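4.3 Connecting the Didunero path light controller

Before you start, finish the edging of the walkway and let the joint sand settle for 2 days. The controller must stay indoors, in a garage or a garden shed.

1. Fix the Tranora bracket to the wall, 27 inches above the floor.
2. Hang the controller on the bracket and push until it clicks.
3. Lead the low-voltage cable through the wall sleeve — do not bend it sharply.

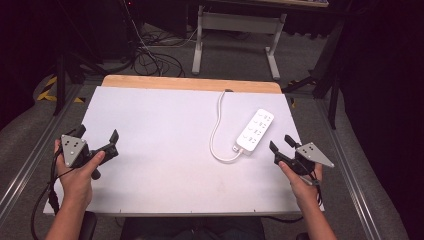 Fig. 10. Power strip with cord.

4. Connect the cable of each paver light to the terminals marked L1 to L4.
5. Plug in the controller and hold the Set button until the lamp becomes green.

Note: One controller can feed up to 68 feet of cable. For longer paths, please use a second one.

Caution: Never bury the controller or its plug under gravel or mulch.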